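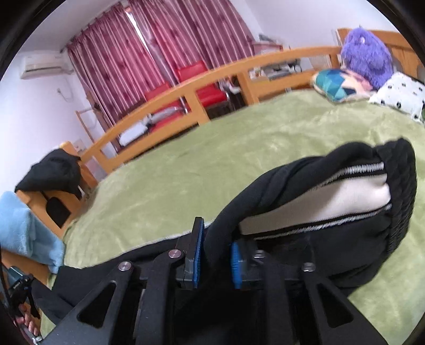

Folding Clothes on a Bed: Final Project Report
Household Routines course, Pridbridge

I picked folding because I'm bad at it, and I figured if I was going to spend a term on a chore it might as well be one I could get better at. My question was pretty simple. Does the surface you fold on change how long it takes and how well the fold holds up? Everyone in my family folds on the bed. The Lenihan handbook we used in class says to use a table, and it doesn't really say why.

What I did

I used my own bed with the green fleece blanket on it, then the same bed with the blanket pulled off, and then the big table in the Gramel building laundry room. The clothes were whatever I had: T-shirts, jeans, a couple of towels and my black zip-up stuff, which got its own section because wow. Each piece was folded on all three surfaces, and I timed it on my phone. Then I moved the finished piece onto a shelf and checked if it was still folded when it got there.

All together I logged 1,850 seconds of folding, and over 1,000 of those were on the bed. I know that's lopsided. The laundry room was busy every time I went down except Saturday morning, so the table got less time than I planned.

What happened

T-shirts barely cared. They went a little faster on the table, but I couldn't feel much difference while I was doing it. Towels were actually nicer on the fleece — they grip it, so the first half stays put while you bring the other half over. Jeans were fine anywhere.

The black jackets were the trouble. A soft jacket with a zipper doesn't want to be a rectangle. The lining slides one way and the outside goes another, and the thick ribbed parts at the cuffs and hem spring back up as soon as you let go. On the fleece, the whole thing kept turning into a long roll when I tried to square it off. So I gave up on the rectangle and tried rolling on purpose, starting from the hem, with the sleeves laid in first. Way better! It took two tries to get the sleeves right, and after that I used the roll for every jacket.

Pulling the blanket off helped less than I expected. The mattress still sinks where you lean on it, so the fold goes crooked anyway.

Things I'd change

I got faster as I went, and I did the bed first, so the table probably looks better than it should. Markow's folding guide (the other reading we had) suggests mixing up the order, and I read that part after I was done. I'd also want someone else to judge the folds, as I was grading my own work and I was pretty generous by the end.

For now I'm keeping the towels and jeans on the bed and rolling the jackets. The T-shirts can go wherever there's space.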